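Rice at Home in Taltton: How 27 Households Cook It and What Happens to the Rest
Food and Community Studies, second-year group project
Fuad Wolde, Calum Geddes, Wilma Purves
Submitted 12 April 2020

Summary

We asked 27 households in Taltton to keep a diary of every evening meal with rice in it during February. We wanted to know how they cooked the rice, who in the house did the cooking, how they measured it and what they did with what was left. The diaries gave us 188 entries. In 116 of these the rice was cooked from dry that evening. The other 72 used leftovers or ready-cooked pouches. Households with an electric rice cooker cooked rice far more often than the others, but they did not throw less of it away. The thing that made the most difference to waste was whether the cook measured the dry rice.

Background

Taltton has 3,000 people and one supermarket, plus a smaller grocery, Tannous, which sells rice in large bags. Two of us grew up in the town. The project started with an argument between Calum and Fuad over whether rice should be rinsed. We found plenty written on rice as a crop and much less on what people do with it in ordinary kitchens.

Our questions were:

1. What equipment do people use, and how did they come to use it?
2. How do they decide how much to cook?
3. How much is left over, and where does it go?

Finding the households

We put a notice up in Tannous and in the library, and Wilma asked at her church. Thirty-one households said yes. Four dropped out in the first week, two of them because they hardly ever ate rice and had nothing to write down. Of the 27 that stayed, eight were people living alone, eleven were couples or pairs of roommates, and eight were families with children at home.

The sample leans toward people who like cooking. One man told us he joined because he wanted someone to know about his pilaf.

Equipment

Twelve households used a pan on the stove as their main method, nine used an electric rice cooker, four used the microwave, and two baked rice in the oven in a covered dish. Several had more than one method, and we counted the one they said they used most.

We asked every household to explain their usual method to us step by step. Pan cooks gave the longest answers. Most had rules about when the lid could come off, and no two sets of rules were the same. Owners of rice cookers mostly said "rinse it, fill to the line, press the button," and then talked about what else the cooker could do. Five of the nine had a plate for steaming vegetables or dumplings. Three of those five had used it in the past month.

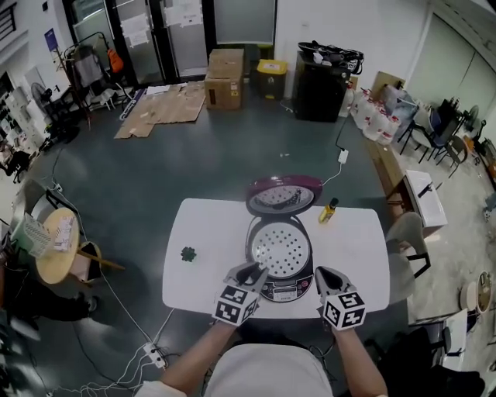

Figure 1. Electric rice cooker with the lid open and the steaming plate in place.

How people came to own a cooker was a fairly even split. Four had bought one, three had been given one, and two had grown up with one and said they had never thought of cooking rice any other way. The oldest one had been in the same kitchen since the owner got married.

Meals cooked from dry broke down like this:

Rice cooker: 58
Pan on the stove: 47
Microwave: 8
Oven: 3
Total: 116

So a third of the households made half of the fresh rice. We cannot say the cooker is the cause. People who eat a lot of rice are also more likely to buy a cooker.

Measuring

We expected most people to use a measuring cup. Ten did. Six used a mug or glass that was always the same one. The remaining eleven poured by eye, and this included some of the most experienced cooks we talked to. For water, the finger method (first knuckle above the rice) came up in seven homes, on the stove as well as in cookers.

On rinsing, 16 households always rinsed, four sometimes did and seven never did. Calum has asked us to record that the argument is not settled.

Leftovers

We asked people to note leftovers as none, less than one serving, or one serving or more. We chose this over weighing after Magnus Ogilvie, who supervised the project, warned us that people stop filling in diaries once they have to get the scale out.

Of the 116 fresh meals, 64 had no leftovers or less than one serving. The other 52 had a full serving or more. Most of it was put in the fridge and eaten the next day, usually fried with egg or taken to work. In 14 cases it was thrown out, and 11 of those 14 were in households that poured by eye. Cooker households and pan households threw rice away at close to the same rate.

Food safety was a weak spot. Cooked rice should be cooled quickly and put in the fridge, and it should not sit out for hours. Nine households said they often left it in the pan or pot until bedtime. Cooker owners were split on the "keep warm" setting – some used it all evening and others switched it off as soon as the rice was done.

Cleaning

This was not one of our questions, but people kept bringing it up. Pan cooks complained about the layer stuck to the bottom, although two families scraped it off and ate it on purpose. Cooker owners complained about the lid. Starchy water collects there during cooking, and the small holes in the inner plate and the steam vent need a wash along with the pot. Two people admitted they washed the pot every time and the lid almost never. One found out her inner plate came off only when we asked how she cleaned it. We would add a cleaning section to the diary if we ran it again.

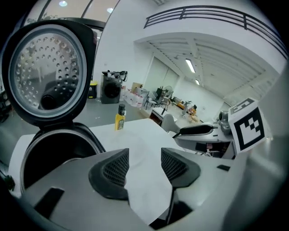
Problems with the project

February was a short month to work with, and one school vacation fell in it, so some families were away. The diary sheet also had no space for lunch, which two households pointed out early on. By then we had handed out all the sheets and decided to leave lunch out. We also relied on what people told us, and a person who throws food away may not want to write it down.

What we would tell people

Pick one cup and use it every time. It does not need to be a real measuring cup. Put leftovers in a shallow container and get them into the fridge within the hour. If you own a cooker, check whether the plate inside the lid comes off.

Who did what

Fuad designed the diary and did the counting. Calum visited the pan and oven households and wrote the section on measuring. Wilma visited the rest and wrote the sections on leftovers and cleaning. Callum Pringle checked our tables and found two mistakes, both now corrected. We thank the households, who will each get a copy of this report, and Tannous for letting us leave the return box beside the register.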